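Quilts and Printed Covers: Frequently Asked Questions
Starnuris Home Textiles / Care and Storage

Does a printed quilt need a separate bedspread on top?

No. A quilted cover with an all-over print is finished on the face side and can serve as the top layer. Adding a second layer flattens the stitched areas and makes the quilt harder to air.

Why does my quilt look lumpy after I make the bed?

Check what is underneath. Pillows, a bunched blanket or a top sheet that has slid up will all show through. If the bed is flat underneath and the lumps remain, the filling has shifted. Hold the quilt by two corners, shake it, turn it and repeat from the other end.

Can I use the bed as a folding surface?

Yes. For most printed fabrics it is the best surface in the house, as long as the quilt is clean. Quilting has enough grip to keep slippery cloth from sliding while you fold. Lift the item from one point first and let it hang for a few seconds so that twists fall out.

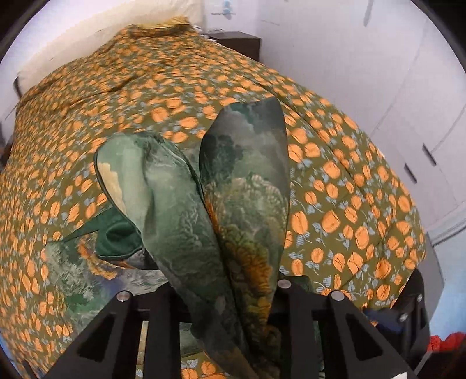
Is there a correct way to fold smooth printed fabric?

Fold with the print facing out. Smooth fabrics pick up sharp creases, and a crease is more visible on a plain reverse. Fold in half lengthwise, then in half again, and finish as a square. Do not press down on the stack. If the piece has piping or a trim, keep it on the outside edge of the fold.

How large should the finished square be?

Small enough to leave 10 cm of clearance inside the drawer or box. The Postorine under-bed box is 100 cm long and takes two rows of folded covers. Do not fill it above the line molded on the inside wall.

My folded stack slides apart. What am I doing wrong?

Usually the last fold. The final flap should end on top, near a corner, with the open edges underneath. If it still slides, put a cotton item between every two smooth ones. The Katayama drawer liner (item 556) also reduces movement. It is sold by the roll and can be cut with scissors.

Should I make the bed before or after folding?

Before. Pull the quilt straight from the foot of the bed and check that it hangs evenly on both sides. Set finished pieces near the middle, where the surface is most level, and move them to storage when the bed is needed. 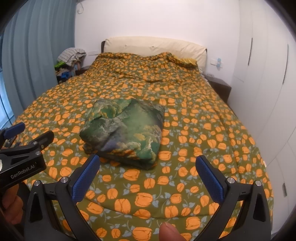

How often should the quilt be washed?

Every two to three months if there is a top sheet under it, monthly if there is not. Use cold water, a gentle cycle and a half dose of liquid detergent. Do not use fabric softener on quilts with synthetic filling.

Will the colors fade?

All reactive prints lose some depth in the first washes. Dark greens and oranges show it sooner than blues. Wash inside out and dry away from direct sun. Turn the quilt end for end each month if one side of the bed faces a window.

Can I iron out the creases?

The flat parts of a cover, on low, from the reverse. Do not iron quilted sections. Hang them overnight in a bathroom after a shower instead.

How do I clean a fabric headboard?

Vacuum with the brush attachment, working from the top edge down. Go around the tufts by hand with a dry soft brush. For marks, use a damp white cloth and blot. Removable covers from the Gravside range are machine washable; fixed ones are not.

Are your covers 100 percent cotton?

Some are. The fiber content is printed on the care label sewn into the side seam. If the label is missing, send us the order number and we will look it up.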